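The slow slip at Skokcombe
A laundry robot was dropping trousers and reporting a clean run. Finding out why took most of a winter.

The first report was a single line in the shift log at Harnura's test workshop in Skokcombe. It said that a pair of trousers was on the floor and that the machine had marked them as hung.

The machine is a two-armed station called Ovus. It takes clothes out of a basket, puts them on hangers and places the hangers on a rail. Harnura wants to sell it to hospital laundries and uniform hire firms, where people now do that job by hand for whole shifts at a time. By December the station had been working through mixed loads for 14 weeks, and the team had stopped watching every cycle.

After that first line there were others. A waistband was let go halfway to the rail. A hanger was set down with nothing on it. None of these set off an alarm. As far as the software was concerned, the arms had closed on cloth, moved to the right place and opened again.

"If it had stopped, we would have fixed it in a day," says Sanaa Zerouali, who runs testing at the workshop. "It carried on. The log was full of green ticks and we had clothes under the table."

Her team began where most people would, with the cameras. They cleaned the lenses, checked the lighting and ran the calibration again. The drops went on at the same rate. They then blamed the cloth, because stretchy waistbands seemed to fall more often than anything else, and spent 3 weeks sorting garments by fabric and feeding them through in batches. That showed a pattern but did not explain it. Elastic was worse than plain cotton, and everything was worse than it had been in the autumn.

The answer was at the ends of the fingers. Each gripper has two, and they close on a garment or on the edge of a hanger and hold by friction alone. When the team took a set off and laid it next to a new one, the difference could be felt with a thumb. The old faces had been polished by use. They still held a thick seam well enough, but a thin layer of cloth under tension could creep out between them a little at a time.

The gripper had no way of noticing. It measures how far apart the fingers are and how much current the motor draws. A thin fabric and no fabric give almost the same reading, and the limit that separated the two had been set on new fingers.

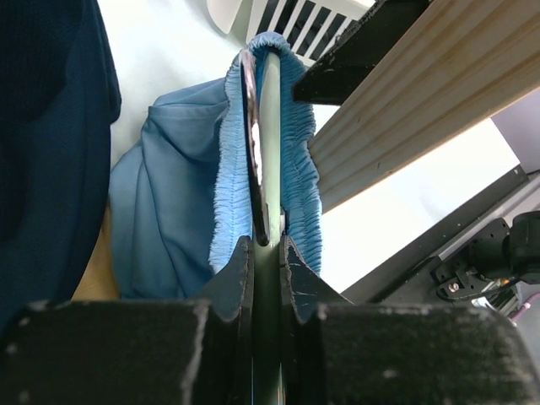
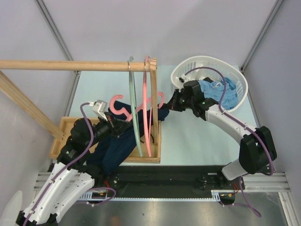
A hand in the wrong place
Dropped trousers are a nuisance. What turned the fault into a safety matter was the way people dealt with them.

Operators had got used to clearing up. The proper way is to press stop, wait for both arms to settle, open the guard and pick up the garment. That takes a while, and a restart means the station checks its position from the beginning. Some operators had started reaching in during the pause between cycles instead, when both arms are still.

On one of these occasions the pause was shorter than usual. The station had found its next garment quickly and the left arm set off while an operator's forearm was over the table. The arm felt the contact and stopped, as it is built to do. The operator had a bruise and went back to work the same afternoon. Harnura recorded it as an injury and shut the station down for 6 days.

"The stop worked, and I was glad of it," says Zerouali. "But it's the last thing you want to be relying on. People were putting their arms in there because we had given them a reason to, several times a shift."

The company's own review put the missed drops first on its list of causes and the reaching in second. It also found that the guard switch on that side had been set to slow the arms when it should have halted them. The setting dated from the early trials, when engineers needed to work close to the machine, and had never been changed back.

What has changed
The guard switch now cuts all movement. Finger faces are replaced after 2000 grips, whatever they look like, and the count is kept by the station itself. The new faces come from a supplier called Hajji and have a coarser surface, which Zerouali says marks some fine knits. Her team is still deciding what to do about that.

The larger change is in the software. After each grip the arm lifts slightly and the cameras check that the garment has come with it. If it hasn't, the station stops and asks for help. This has made it slower, and the stoppages are unpopular with the people who run it.

A revised operating manual was issued on September 24, 2024. The section on clearing a dropped garment has gone from one paragraph to two pages, and new operators have to carry out the full stop with a supervisor present before they work a shift alone.

Clothes do still fall. Zerouali's team keeps the worn fingers in a tray by the workshop door, labelled by station and arm, and compares each new set with them when it comes off.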